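Aluguel de salas no edifício Clavby muda em novembro

A administração do edifício Clavby divulgou as novas regras para o uso das salas do térreo e do primeiro andar. Elas valem a partir de novembro, tanto para quem já tem contrato como para quem reserva por hora.

O valor da diária passa a ser de 300 reais, com a limpeza incluída. Quem reserva só o período da manhã paga metade. O caução continua em 2000 reais para contratos mensais e é devolvido na entrega das chaves, depois da vistoria. 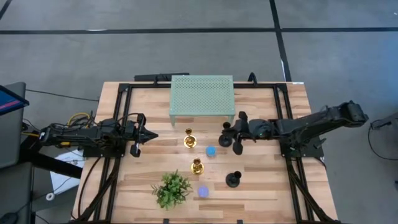 Mesa de tampo de madeira clara sobre piso de carpete cinza.

As reservas deixam de ser feitas por telefone. O pedido deve ser entregue na sala 177 ou enviado pelo formulário do boletim, com antecedência mínima de 3 dias úteis. Dineo Mabuza responde pelas reservas e confirma cada uma por escrito. Sem essa confirmação, a portaria não libera a chave.

O elevador de carga fica disponível até as 18h. Móveis grandes precisam ser avisados no pedido – a portaria tem recusado entregas sem aviso, e isso não vai mudar. O portão da rua Ngubane segue fechado durante a troca do piso da garagem. Até lá, a entrada de veículos é pela travessa Pletach.

Os contratos anuais já assinados mantêm o preço antigo até o vencimento. A renovação não é automática. Zulkifli Liem, do setor de contratos, vai procurar cada locatário no mês anterior ao fim do prazo, e quem quiser trocar de sala deve avisar nessa conversa.
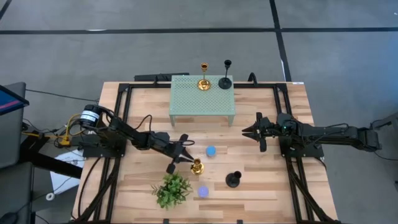
AVISOS DO PRÉDIO

A Dundach assume a manutenção do ar-condicionado. Os filtros serão trocados andar por andar, de baixo para cima, sempre antes das 9h. Pedimos que as salas fiquem destrancadas no dia marcado – a data de cada andar será afixada no quadro da portaria.

Crachás antigos funcionam até o fim de novembro. Os novos são retirados na sala 177, com documento.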